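Members' newsletter, November
Out and about: the robot kitchen at Burport

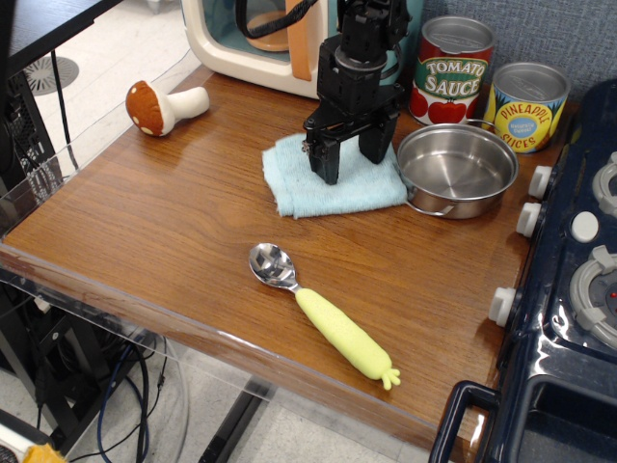

The demonstration table at Flutum's open day, with the gripper at the towel. Photo: Sorcha Ritchie

I went to the Flutum open day expecting to be sold something, and I was, though I still couldn't tell you quite what. The invitation that went round in the last newsletter promised "a robot at home in the kitchen". The kitchen is a tabletop. It has a toy microwave, a toy stove, a tin of pineapple slices that has never held any pineapple, and a spoon with a vegetable for a handle. My niece has a better equipped one.

The robot is called Javier. It has two fingers on the end of a good deal of black metal, and it works from above, like the grabber in a seaside arcade. Its main job on the day was a light blue towel. We stood behind a rope and watched it go down for the towel, come up, and go down again. When it got hold properly there was applause, and I joined in, which I rather resented afterwards.

To be fair to them, the young woman at the table answered everything I asked and didn't dress it up. Cloth is hard, she said, as it never lies the same way twice. A tin is a tin wherever you put it. I asked how often Javier managed the towel and she said it depended on the towel. I asked who had folded it in the first place. She had.

The talk upstairs was another matter. The speaker had a slide saying the machine had done 3000 practice runs, and he left it up for some time so we could admire it. I put my hand up and asked how many of those had worked. He said that failures were just as valuable as successes. That may well be so in a laboratory. In my kitchen a failure means something on the floor. He then moved on to Zetel, the software that is meant to let the robot take spoken instructions, and which wasn't running that afternoon.

There was a lot of talk about older people living on their own for longer. I'd have liked to hear from somebody who looks after one. The people I know who need help at home need it with stairs, baths, tablets and company, and I didn't see any of those on the table. When I said so, a man in front of me turned round and said you have to start somewhere. I suppose you do. I only think the leaflet should say that it's a start, and this one has a picture of a family sitting down to dinner.

Would I tell you to go? Yes, if you're curious and take your own sandwiches. The staff are pleasant, you can get closer to the table than you might expect, and children seem to enjoy it more than we do. The queue for the demonstration was short before 2 and very long after it. Parking in Burport is as bad as ever, and the overflow field is a 200 yard walk along a verge with no pavement.

They're planning another open day in the spring and say that Javier will be using the stove by then. I've put my name down. If 5 or more of us want to go, we can share a minibus, so please let me know before the next newsletter.

Sorcha Ritchie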